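Pakevbridge Linen Services – Multness plant
Floor meeting, folding room, September
Notes taken by Colleen Hiebert, typed up fast, tell me if I got you wrong 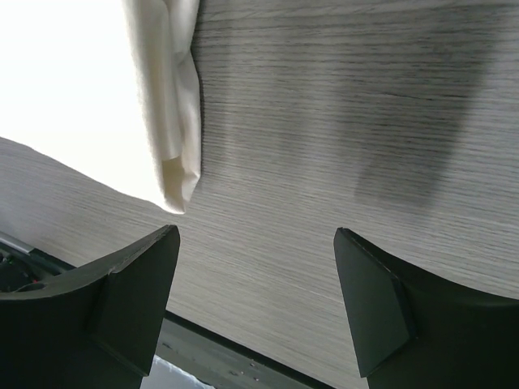 4 min read

Chair: Nazanin Tehrani. Present: first shift folding, most of packing, two from the wash side, maintenance. Second shift gets these notes plus their own 15 minutes at changeover.

Started 2:10, the dryer meeting ran over.

1. Last month's notes
Accepted. One fix – the stools were ordered for packing, not folding. Folding still has no stools. See item 6.

2. Where we are with the Ranjbar cell
Nazanin gave the update. Arm has been on the small flat stuff only, napkins and hand towels. Sheets and table linen stay with people, no date for changing that, and she said she would rather give no date than a wrong one.

Best full shift so far was 1484 pieces. Target in the plan was higher. A good folder on hand towels still beats it by lunch. But it runs through breaks and it doesn't get sore wrists, so the comparison got argued over for a while and we moved on.

Main trouble is still the pick. Cloth that comes down bunched is hard for the fingers to find a corner on. Flat and hanging free, fine. Bunched, it goes in for it and comes away with nothing, or with two layers. Maintenance thinks lighting is part of it, strong light from one side and shadow on the other. Wash side thinks it's how the carts are loaded. Could be both.

Agreed: maintenance to try a shade on the window side for a week. Wash side to shake out napkins before loading, one cart only, and we compare.

Question from folding, who does the shaking out. Fair question. That's work that used to be part of folding and now it's landed on the wash side with no extra hands. Nazanin said log the minutes spent on it and bring the log to her, she'll take it to the office. Wash side not thrilled but will do it.

3. Jobs
The long one. Trying to put down what was said and not what people hoped was said.

Nazanin: no layoffs from the folding room through the end of the current contract. That is in writing, copy is on the board by the time clock. After the contract she can't promise and won't pretend to.

There are 16 people on folding across the shifts. 2 have moved to cell tending so far, both asked for it. Neither one lost hours. Tending pays the same as folding right now and there was a lot said about that. The tenders clear jams, restart, check the folds, swap the carts and also do the paperwork on rejects. They feel it's a different job with a different rate. Several agreed, including people who don't want the job themselves.

Nazanin to ask the office for a written job description and a rate for tending. Answer at next meeting, even if the answer is no.

Also raised – piece bonus. With the easy pieces going to the arm, folding gets what's left, the big and awkward stuff, and nobody can make bonus on that. The old number was 900 a shift and was set when hand towels were in the mix. Agreed by everyone in the room that it can't stand as is. Bonus to be paid at each person's average from before the cell until a new number is set. Nazanin confirmed this is approved, not just proposed. Colleen asked her to say it twice.

4. Safety
No injuries. One near miss, a folder reached over to straighten a napkin while the arm was paused. Paused is not off. It can start again when the next cart registers.

Rule, effective now: no hands inside the yellow line unless a tender has locked it out and you have seen the lock. Applies to supervisors too. Applies to visitors.

Request for a louder warning tone before restart. The one we have can't be heard over the dryers. Maintenance will call Ranjbar and ask if it can be turned up or if we need a seperate horn.

Edge of the work table, packing asked if it snags. Maintenance will run a cloth along it and sand or tape if needed.

5. Pridemix
New tracking software, goes on the tablets at packing first. Concern is whether it records individual speed. Nazanin said it counts by station, not by person. Somebody pointed out that a station with one person at it is a person. She took the point. She'll find out what gets stored and for how long and who can see it, and no tablets go live in folding untill that's answered.

Training is on paid time. Not on break. This came up because it was done on break at packing. Those people will get the time added back.

6. Other
– Stools for folding, Colleen to order, same kind as packing.
– Fan by the third table is dead again.
– The heat press sign-out sheet is missing, if you have it please just put it back.
– Tenders want a second person trained per shift so they can take a vacation day. Sign up with Nazanin, no experience needed.
– Potluck list is on the fridge.

Carried over to next time: tending rate, Pridemix data, results from the shade and the shaken cart.

Ended 3:05. Second shift already on the floor.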